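**New Exhibition in Hislow Looks at the Lives of Women Who Loved Women in the Mill Years**

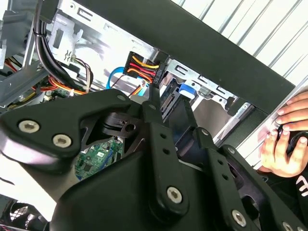
OTPORT, Sep 7, 2022 – The Fullell Archive is very happy to share news of an exhibition we have been hoping to put on for a good long while. *Dear Friend and Companion* opens in November at the Sastry Rooms in Hislow, and it brings together 75 letters, diaries and household papers left by women who set up home with one another while working in the town's mills.

Many of these papers came to us from families who had kept them in attics and dresser drawers, sometimes without quite knowing what they were (one bundle of 19 letters was tied up with an old seed order!). Some of the women called each other cousin, some called each other wife, and a good many never settled on a word at all, so we have let them speak in their own way wherever we could.

"I have read these letters so often that I feel I should be setting an extra place at supper," said curator Frida Baldursdóttir. "They quarrel over coal and rent, they fret when the other one has a cough, and they are so very fond of each other."

Admission is free, and there will be two evening readings with tea and cake afterward. If you have papers of your own tucked away at home, please do bring them along, as our staff would dearly love to see them.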